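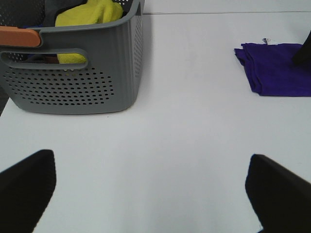
Flindell Gripper Comparison, wrist camera recordings

What you get: 500 episodes of a two-arm setup taking cloth out of a laundry basket, folding it and setting it down. Two finger shapes were tried, and we have opinions about both.

Fingers
Lapointe: blunt, stiff, good on thick folds. Will pick up two layers when asked for one and look pleased about it.
Skanddale: slimmer, better at a single edge. Also better at missing the cloth entirely.

Layout
Six folders, one per cloth set. Each episode has wrist video at 24 frames per second, joint positions and a text file with the outcome. "Folded" means a person agreed it was folded. Standards slipped a little in November.

Known problems
Dark cloth in the basket is hard to tell from other dark cloth in the basket. The fingers are black too, so masks near the tips need checking by hand.
Timestamps in folder 2 drift. Use the Lidalmont controller log for those.

Loading
Run load.py with the folder path. It needs the trailing slash. Yes, we know.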